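Curo software sync, minutes
Wednesday, small room at Derkwood
Present: Hoi-yan Mok (chair), Sheldon Cormier (minutes), planning, perception, and one person from tooling who was looking for a different meeting and stayed.

1. Previous minutes
Approved after Hoi-yan asked that "the planner sulked" be replaced with "the planner returned no solution." Replaced under protest.

2. Button press controller
Sheldon presented the new press routine. The old one drove the finger to a fixed depth and hoped. The new one moves in slowly, watches the motor current and stops when it climbs. Timeout is 2000 ms, after which it backs off and reports a miss. Planning asked what happens if the finger lands on the panel between two buttons. Sheldon said the current climbs there too. This was felt to be a fair description of the problem.
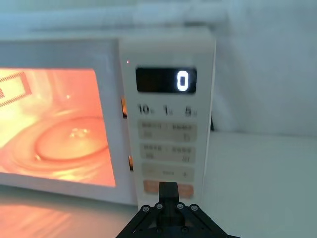

Wrist view, finger on the orange button, display at 0.

Agreed that contact and success will be logged as separate fields. Perception will supply a display reading before and after each press, and the two will be compared by something other than Sheldon squinting.
Action: Sheldon, split the log fields. Perception, display reader.

3. Door and the Ivar planner
Ivar still treats the microwave as one solid box, door included, so any path near an open door is either forbidden or, on bad days, straight through it. Planning wants the door as a hinged part with its angle updated live. Perception can give the angle to within 2 degrees when the door edge is in view, and will not be drawn on the rest of the time. 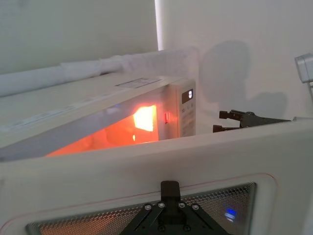
Long discussion of whether the second arm should wait while the first one is near the door. Planning said waiting wastes the point of having two arms. Hoi-yan said so does a collision. For now the arms take turns inside a keep-out zone of 200 mm, measured from the door edge, and the zone moves with the door. Planning asked that the words "for now" be minuted.
Action: planning, hinged door model in Ivar by the end of October.

4. Replay tool
Diekmann now opens a full session in some 15 seconds, down from long enough to make tea. Wrist and chest streams still drift apart in long sessions. Tooling (see attendance) admitted that the viewer lines them up by arrival time and ignores the capture stamps. Fix promised. Old sessions will need re-indexing, and the script for that exists on one laptop.
Action: tooling, move the script into the repository. 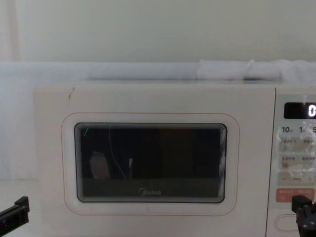 Question from planning: Will re-indexing change the labels we already made on the old sessions?
Reply from tooling: The labels stay as they are, but any label tied to a frame number has to be mapped to a capture stamp first, so please stop adding new ones until the script has run.

5. Any other business
Request to rename the error code "ERR_MISC_OTHER_2." Deferred, as the person who knows what it means was at lunch.

Next meeting same time, same room, tooling invited on purpose.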